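# Lidcombe Cups - data card

2022-09-15
By Minttu Kauppinen

Lidcombe Cups is a set of 917 short recordings of one household chore: getting a cup onto, or off, a mug tree. If you came here for a varied look at domestic life, the Prellard kitchen drawers set is the one you want. It has forks.

## What is in it

One mug tree, one small cup, one table with a cloth on it. Each recording covers a single go at the task. Goes that ended with the cup on its side are kept and labeled "other," a word Eliseo Manríquez picked after we spent a whole afternoon failing to agree on "failed."

The target was 1000. The missing ones were thrown out because the label said "on" and the cup was plainly going off, or the other way around. We could have fixed the labels by hand. We looked at the pile and did not.

## Task wording

There are 2 instructions:

- hang the cup on the mug tree
- take the cup off the mug tree and stand it on the table

Which peg is up to whoever is doing it. Most people have a favorite peg, and they will defend it. The peg is not labeled in this release, so please don't write to ask for the peg column.

## Notes on the objects

The mug tree is wooden, with a round base and a central post. Mug trees are sold as a way to save counter space, which they do by using a different part of the counter. Nothing was done to weigh it down. Hang a cup carelessly and the whole tree takes a small walk.

The cup is small and plain. Earlier trials used a set of bigger mugs from Cisneros, with handles thick enough that they sat on the pegs like hats. Those trials are not included.

The tablecloth has flowers and writing on it and a checkered part that hangs down. It was the cloth we had. It creases - expect the creases to move between recordings, and expect your model to be more interested in them than you are.

## Known problems

- The cloth was pulled straight at the start of each session and drifted after that.
- The word "cup" is used in the labels, and "mug" in the file names. Sorry. Falus, our labeling tool, treats them as two different objects and has to be told otherwise.
- Room light changes over a session. The start time is in the notes file.

## Setup

The mug tree on the table, with the cup to its right:

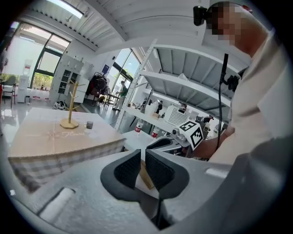
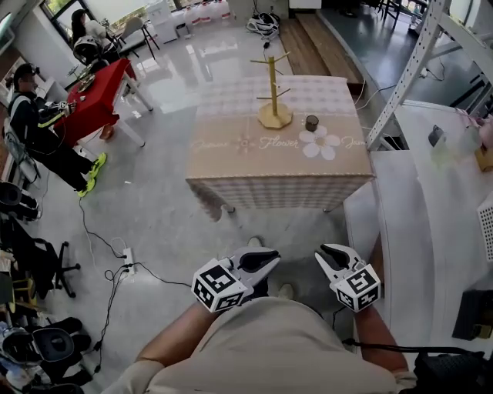

Household Objects Group, Lidcombe

Questions about labels go to Eliseo, and everything else goes to Minttu. A second release is planned for November, with a second cup. Please hold your excitement until the handle has been approved.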